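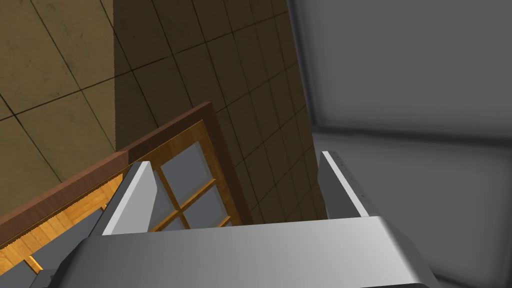
Cabinet practice in the simulated kitchen at Gemus

Plidska is bringing robots into its catering kitchens this August, and we would love to hear from the people who do that work now. We need 20 kitchen hands for 2 paid afternoons.
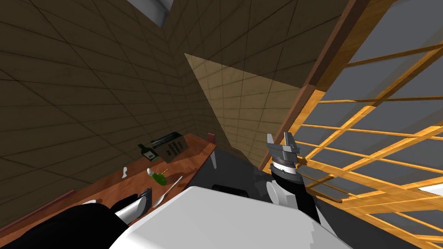
Your shift is what we want to talk about — who clears, who wipes down, and what you'd gladly hand over. We'll run simulated jobs on a screen, with a spoon and a wine bottle out on the counter, and you tell Ratih Kwok where a robot would get in your way. No computer skills needed, and do bring your grumbles! Write to Corey Lockyer at Plidska.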